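Refilling and tidying a packet box at the coffee counter

Quick one, typed up between other jobs. How I sort out the clear box of little packets that sits by the sign on our counter. Sugar, sweetener, creamer, whatever you keep in yours. Ten minutes if you don't get distracted. I always get distracted.

What you need

A clear acrylic box (ours came from Huturari, any will do)
New packets
Soft cloth, the kind for glasses
Bit of dish soap, warm water
A tray or a clean sheet of paper
Trash can close by

First, clear a space

Move the cups. Move the stirrers. Leave the stand or sign where it is if it's heavy enough not to slide. You want a dry bit of desk to work on – packets and puddles don't mix, and paper ones go soft fast.

Empty the box

Don't turn it upside down. I did that once with a full box and was finding packets behind the fridge in February. Tilt it, one hand under the bottom corner, let the pile slide toward the opening. Give it a small shake if they stick. The ones at the back usually need a finger.

Tip onto the tray, not straight onto the desk. Easier to pour back.

Sort

Torn ones go. Torn corners too, people stuff them back in the box instead of walking to the trash. Anything crumpled but sealed is fine, flatten it with your thumb. Anything sticky, out. Then check the dates if yours have dates. Ours are on the outer carton only, so I write it on a bit of tape and stick it under the box.

If you've got two sizes, seperate them now. Big ones at the back standing up, small ones in front. Mixed sizes look full when they aren't and then you run out at the worst time.

Wash the box

Warm water, drop of soap, soft cloth. No paper towel, it scratches. No window spray with ammonia either, it can make acrylic go cloudy. Get into the seams where the panels join, sugar dust loves it in there. Rinse. Dry it all the way, corners too, before anything goes back in.

Same cloth for the stand. Wipe top to bottom, one direction, fewer streaks. Fingerprints on glossy acrylic show from across the room.

Refill

Old packets go in front so they get used first. New behind. Stop at nearly 100 for a box our size, more than that and they jam and people start ripping them getting them out. Print facing out if you care. I care on Mondays-ish, otherwise no.

We buy the 3,000 carton from Gukstead and keep it in the tall cupboard, lid shut, off the floor. Arnusex does a smaller one if you're short on shelf.

How often

Quick sort every 6 days or so. Full wash every 21. More if there's a meeting crowd in. Put the box back next too the stand, opening facing whoever is pouring, and leave a hand's width between the box and the machine so steam doesn't get at the paper.

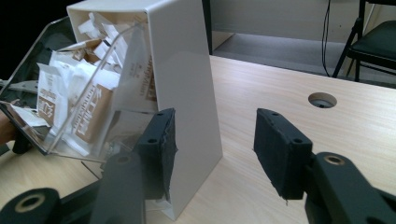

Last thing, keep a spare box if you can. Swap the dirty one out, wash it later when it's quiet.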